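Up before 6 again, which I blame on the birds and also on going to bed at nine thirty like somebody's grandmother. May is doing its thing outside, all green and dripping, and I had the kitchen to myself for a good long while. Toast, the heel of the rye. Second toast, because the first one was small.

So, the choir. I've been putting off writing about it because I was sulking, but the sulk is mostly gone and I want to get this down before I start remembering it as nicer than it was. We did the spring program in Mimatum, in the old grange hall with the radiators that knock, and I had the solo in the Bendier piece. Eight measures! I've been singing those eight measures in the car since the snow was on the ground. I've sung them at red lights with the window down. And on the night I came in a full beat early, with total confidence, all by myself, into a silence you could have parked a truck in.

Thandeka Zulu, bless her, was at the piano and just jumped ahead to meet me. She didn't even look up. The altos followed her, the tenors sort of wandered in afterward, and by the second page we were all in the same town again. My sister swears she couldn't tell. My sister also thought the intermission was the end and had her coat on, so I'm not leaning on that too hard.

What bugs me is that I wasn't nervous. If I'd been shaking I could say oh well, nerves. I felt wonderful! I remember thinking how warm my voice was, and then hearing it, alone.

Anyway, tea. I drank two cups of it writing that much. 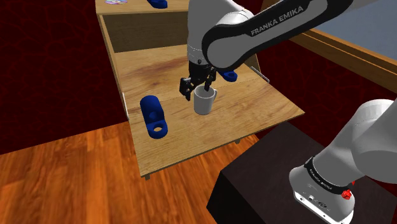 Plain white mug, cabinet shelf.

Okay, back at it after a break to let the cat out, in, and out. We have two rehearsals left before the summer concert over in Nurov, and Thandeka wants to bring back the Minhas song, the slow one with all the humming. I love that song and I'm scared of it. There's no place to hide in a hum. You breathe in the wrong spot and the whole row knows (hi, Row Two, sorry about March). She's asked us all to mark our breaths in pencil and then stick to them, and I've marked mine, erased them, and marked them again so many times the paper's gone fuzzy under the bass line.

I also have to do something about my folder. The rings don't close right, and during the last number the whole back section slid out onto my shoes. I sang the ending from memory, and you know what, I knew it cold. Maybe I should drop my music more often. I looked at new folders online and the nice one with the strap across the back was 60 dollars, so I'm going to try bending the rings back with pliers first and we'll see how far that gets me.

The hall in Nurov holds up to 900 people, according to the flyer. I've told myself we won't fill it. We had a decent crowd in Mimatum and I'd guess half of those were somebody's cousins.
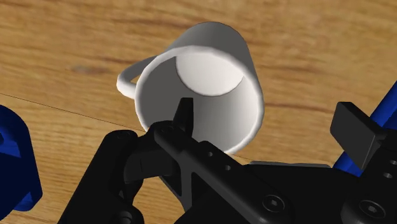 Thandeka called while I was rinsing the lunch dishes, and I figured, well, this is it, she's giving the solo to Row One. Nope! She wanted to know if I'd take the low line in the humming song, since we're thin on the bottom without the Hendry twins. I said yes before she'd finished asking, then went and looked at how low it goes. It goes pretty low. I can get there in the mornings, before I've talked to anyone, and I have until the concert to figure out how to get there at seven thirty at night.

I never did bring up the early entrance, and neither did she. I had a whole apology ready too, with a joke in it. Maybe I'll use it at rehearsal if there's a lull.

Soup for supper, the lentil kind, and I've been humming at it while it cooks. The cat left the room at the low D. Need to find the pliers tomorrow, and call my sister back about the ride to Nurov.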